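I have bet on soccer for 11 years, always small, always on my own team or on whoever is playing my own team, and I have a complaint about preseason odds. They come out too early, and we all read them as if they were the table.

Take Cleluvside. The first prices for the new season went up in February, when the old season still had months to run, and they were 40 to 1 to win the league. By the time the fixtures were printed they were 41 to 1. That is the whole movement! In between they sold their best center back, hired a new coach in Idrisa Rweyemamu and brought in two kids from Puseo that I am frankly very excited about. And the number moved by one. Either all those things cancel out perfectly (I doubt it) or no one setting the price was paying much attention to a club that size.

I don't blame them, really. Most of the money goes on Grinow and Lukumay, same as every summer, so that's where the thinking goes too. If you run a book you want to be right about the favorites. A mistake on a mid-table side costs you pocket change.
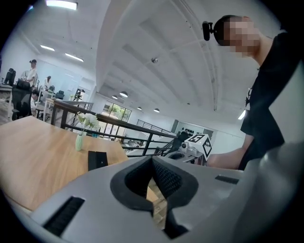 A light wooden tabletop behind a gray gripper with a black pad.

What bugs me is what it does to the talk. My brother-in-law won't even discuss Cleluvside before August. "They're 41 to 1," he says, and goes back to his sandwich. As if the price had played the matches already. Grinow fans are worse, they walk around all July like they've been handed the cup, and then they draw 2 of their first home games against teams they couldn't find on a map and want the coach gone.

I'd love to see the outright market open a week before kickoff and no sooner. Let the transfers settle, let us watch a couple of friendlies (yes, I know friendlies mean nothing, I watch them all anyway), and then put up a number that somebody has thought about. Lukumay lost their goalkeeper to a knee injury last preseason and people who had bet in spring were stuck with it. They knew the risk, sure. I still think it's a lousy way to start a season.

Will it happen? Of course not. Early prices get clicks in a dead month, and people like me click on them. I've already looked twice this morning.

For the record, I have a tiny bet on Cleluvside to finish in the top half, which I think is the only sensible price on the whole page. Rweyemamu likes to press high and he has the legs for it in midfield now. If they get through the opening month without injuries I may even add to it.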